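Teresa Quintela keeps a list of timestamps that have lied to her. It is a text file, it has been going for three jobs now, and she says she'll stop adding to it when she retires or when clocks improve, whichever comes second.

Her present job is at Drinau, where she looks after the software between a pair of hand-held grippers and whatever gets trained on their recordings. The package is called Plovum. The name was picked by someone who has left, and she declines to defend it.

"People ask to see the clever part," she says, "and I show them a parser. They're very polite."

The parser matters more than it sounds. A person holds a gripper and moves something on a table, the camera on top records it, and the software has to work out where the gripper was at every instant and how wide its fingers were. The width comes from the square markers on the fingers. The position comes from the view of the room, matched from one moment to the next. With two grippers you do it all twice, and then you have to persuade the two answers that they happened in the same world.

"One gripper is a geometry problem," Quintela says. "Two grippers is a marriage."

Breakfast things, mostly, at a round table.
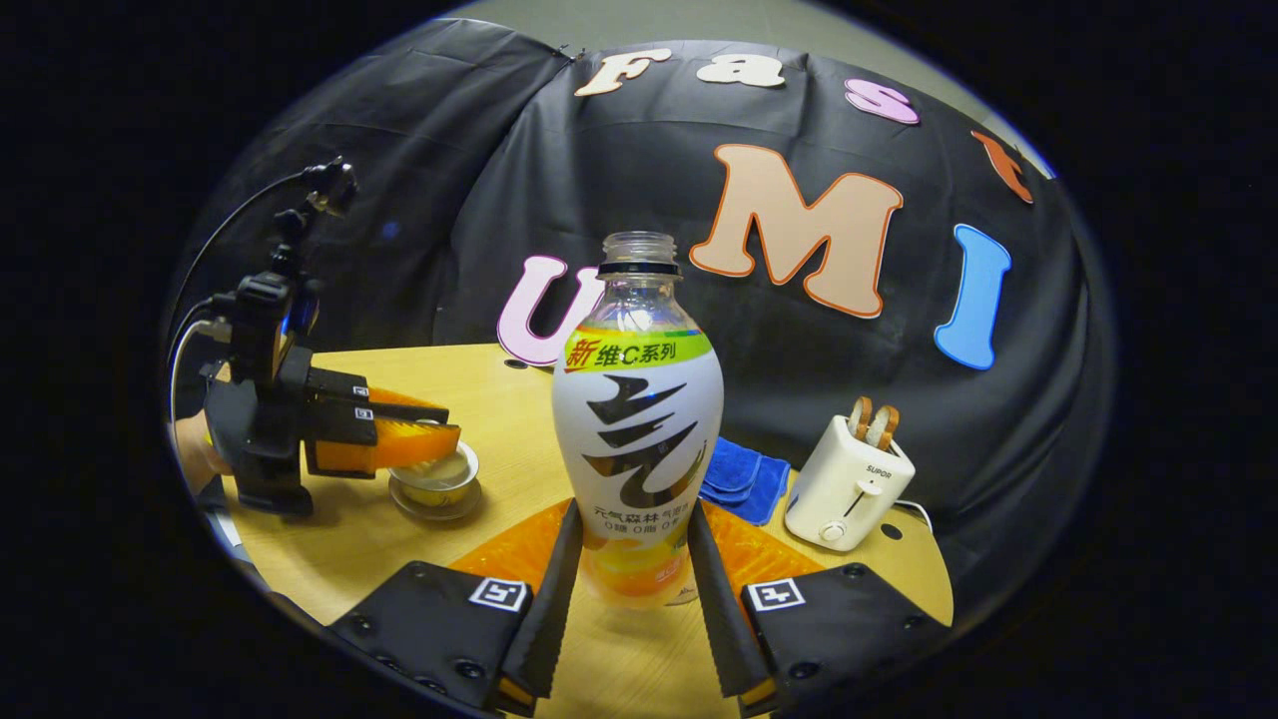
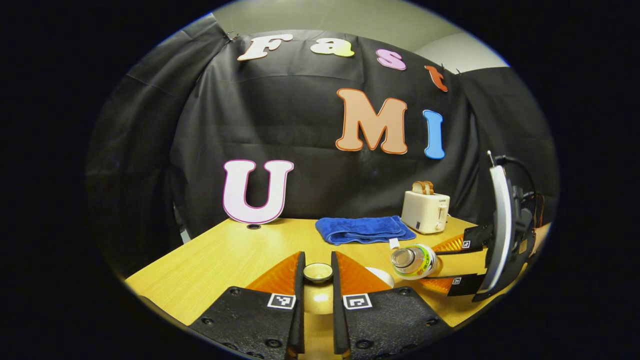 The first version of Plovum treated each gripper as a separate recording and lined them up afterwards by their clocks. It worked well in tests, where both clocks had been set by the same careful person. Then January came, and with it a batch of 353 recordings, of which the new alignment check passed 343. Quintela was pleased for an afternoon.

"Then I looked at the ones that passed," she says. "I'd recommend against it, as a hobby."

Several had one hand running 30 milliseconds behind the other. For picking up a towel, that is neither here nor there. For passing a cup between two hands it is the difference between a handover and a breakage, and a policy trained on it will learn to let go early with great confidence. The check had missed it because the check compared timestamps, and the timestamps agreed with each other perfectly. They went into the text file.

What replaced it is duller and slower. Plovum now looks for moments when each camera can see the other gripper's markers, works out the relative pose from both sides, and slides the two tracks until they match. If it can't find enough of those moments it refuses the recording and says why, in a sentence. Quintela wrote the sentences herself. Her favourite is "These hands have not met."

I asked whether the refusals annoyed people. She thought about it for some time.

"Allen would like a flag to turn them off," she says. Allen is the planning code, which sits downstream and has its own team and its own opinions. "There's a flag. It's called accept_regret. It's been used nine times and I've had a message after each one."

She is less dry about transparent objects. Clear plastic gives a feature tracker very little to hold on to, and what it does find is often a reflection, which moves when the camera moves and so looks for all the world like a real point going somewhere. Her fix throws out points that disagree with the bulk of the background. It also throws out some perfectly good points, and she hasn't found a threshold she'd put her name to. The current one was chosen by a colleague on the Maruyama branch -- she calls it "the Maruyama number" and won't have it rounded.

And the thing she would change, given a free month? I was expecting the tracker. She wants the replay tool rewritten, the plain viewer that puts both hands' paths on one screen with a slider underneath.

"It drops the last second of every recording," she says. "It always has. We all just learned to keep holding still at the end."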